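Section 4: Setting Up Your Simard Countertop Water Filter

Welcome back! If you have come straight from Section 3, you should have the housing, the faucet adapter and the two hoses out of their bags and rinsed under cool water. If you skipped Section 3, please turn back for a minute and do the rinsing first. Packing dust is harmless, but it gets into the fine mesh behind the inlet and is a nuisance to pick out later.

Set aside an easy half hour for this section. Most of that time is spent running water through the new cartridge, and you can be doing something else in the kitchen while it goes.

4.1 Choosing a spot

The Simard is meant to live beside the sink, within reach of your faucet. The supply hose is long enough for nearly every kitchen we have come across, but it doesn't like to be stretched, and it likes sharp bends even less. Look for a place that is level, out of direct sun, and clear overhead so that you can lift the lid off without knocking into a cabinet.

1. Wipe the counter where the filter will stand and dry it well. The rubber feet grip a dry surface much better than a damp one.
2. Put the empty housing in place with the spout facing the sink.
3. Lay the supply hose loosely between the housing and the faucet. It should make one wide, lazy curve.
4. Turn the housing a little to either side until the curve looks comfortable, then leave it there.

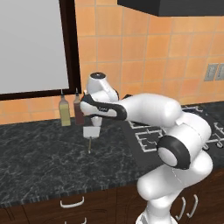

Fig. 4-1. Kitchen counter.

Note: If you have a pull-out spray faucet, the adapter in the box will not fit. Please don't force it, however tempting it may be! Write to us at the Murnholm address on the back cover and we will send you the Ernutby diverter, which goes on the cold line under the sink and has its own instruction sheet.

4.2 Attaching the adapter

5. Unscrew the aerator (the little screened tip) from the end of your faucet. Most come off by hand. If yours is stubborn, wrap a dishcloth around it before you use pliers, so that the finish isn't scratched.
6. Check inside for an old rubber washer. These like to stay behind, and two washers stacked together will nearly always drip.
7. Press the new washer into the adapter, flat side up, and screw the adapter on by hand until it is snug.
8. Push the supply hose onto the side outlet and tighten the collar a quarter turn.
9. Run the cold water gently with the lever pointing down. Water should come straight through the adapter as it always did, with none at the collar.

Caution: Cold water only. Hot water softens the cartridge seals and can release what the carbon has already collected. If someone in the house runs hot water through the filter by accident, turn the lever down, let cold water run for a minute, and then flush the filter as described in 4.3.

4.3 Fitting and flushing the cartridge

New cartridges are full of fine carbon powder, and the first water through one will look gray. Everybody worries about this the first time. It clears up quite quickly, and the gray water is fine for houseplants if you don't care to pour it away.

10. Lift off the lid, lower the cartridge into the housing with the arrow pointing up, and turn it to the right until it stops.
11. Replace the lid and line up the two raised dots.
12. Turn on the cold water, swing the adapter lever to the side, and let the filter run into the sink for 11 minutes.
13. Turn the water off and wait for the spout to finish dripping. There is always more left in the housing than you expect, so give it time.
14. Repeat step 12 once more if the water still has any tint.

Note: The flow from the spout is slower than from your faucet, and it is supposed to be. When you are filling something large, start it early and get on with chopping your onions.

4.4 Cooking with filtered water

A good many of our customers bought their filter for tea and then found that they liked it best for soup. Beans, rice and broth all take up a lot of water, and if your tap water has a strong chlorine taste you may well notice the difference in the bowl. Pasta is less fussy, and we wouldn't scold you for using the tap.

Carry water to the stove in a pitcher and pour it into the pot there, especially if the pot is a heavy one. Please don't move the filter itself closer to the burners to save yourself the walk. Keep the housing and both hoses at least 3 feet from any burner, whether it is lit or not.

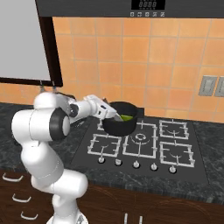

Fig. 4-2. Pot on a gas cooktop.

Caution: The filter does not make unsafe water safe. If your town issues a boil notice, follow it to the letter, and fit a fresh cartridge once the notice has been lifted.

4.5 Splashes and the wall behind the sink

For the first week or so, look behind the filter now and then. A tiny leak at the collar often shows itself first as a damp patch on the wall or a dull line along the grout. Glazed tile comes to no harm from this, but grout holds moisture and will darken if it's left.
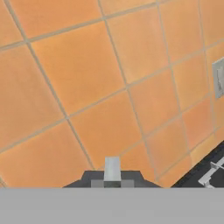

Fig. 4-3. Square tile with pale grout.

Dry the wall with a soft cloth, tighten the collar slightly, and look again the next day. If it is damp again, replace the washer (there is a spare taped inside the lid). Avoid vinegar on grout. Warm water with a drop of dish soap does very nicely.

4.6 When to change the cartridge

Each Orker cartridge is rated for 3,000 liters or 8 months, whichever comes first. Write the date you fitted it on the sticker under the lid. If you fit yours in December, for instance, it will be due the following August.

Change it sooner if the flow drops to a trickle or the chlorine taste comes back. Flushing is needed with every new cartridge, so come back to 4.3 when the time comes.

Section revised Jul 8, 2022, by Čestmír Kubíček. Continue to Section 5, Cleaning the Housing.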